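Notebook, Monday, Vovcombe bench

Plates again! Found the slip this morning and I'm pretty excited, because it has been bugging us since November and the cause is so simple.

Symptom, for anyone joining late: left gripper closes on the rim, reports a good hold, and then the plate creeps down between the pads as soon as the second gripper comes in from the right and touches it. No alarm. The log says "held" the whole way. Episode 3806 is the one to look at, you can hear the plate tick against the bowl before the software notices anything at all.

What I tried before lunch:
Swapped the pads left to right. Same creep.
Cleaned the pads with alcohol, let them dry. Slightly better, then same creep.
Closing force up from 50 to 60. Held fine, but I don't love squeezing porcelain that hard.
Went back to 50 and watched the finger opening reading while I nudged the plate by hand. There it was!! The reading jumps, then freezes.

So the Jurnia build is holding on to the last good value when a reading arrives late, and the slip check compares that stale number with itself. Of course it never trips. Turned the hold-over off, ran the same grasp, and the check fired on the first nudge. I may have cheered. The Trestville unit has the older build and never did this, which fits.

Safety note, please read: with the check dead, the release interlock is dead too. Keep your fingers out from between the two grippers and keep a towel under the plate until every unit is patched. One chip in the rim already, swept up, no cuts.

Two-gripper plate hold, steel bowls left on the table:

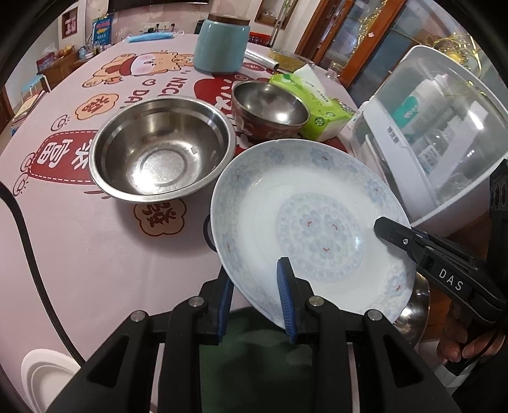
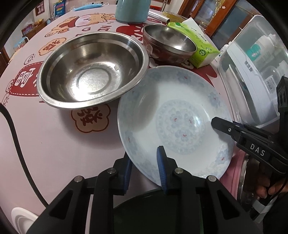 Patch is on the bench unit only. Ran 63 grasps after lunch with force at 50 and got a slip flag every time I nudged, none when I didn't. Lovely. Still want to try the Zoubi pads, they are softer and might let us go lower on force.

To do: send the log to Trestville, add a "reading too old" alarm so this can't hide again, check whether the wrist readings get held over the same way (I bet they do). Cable on the left side needs a clip, it keeps wandering. Charger is in the second drawer now.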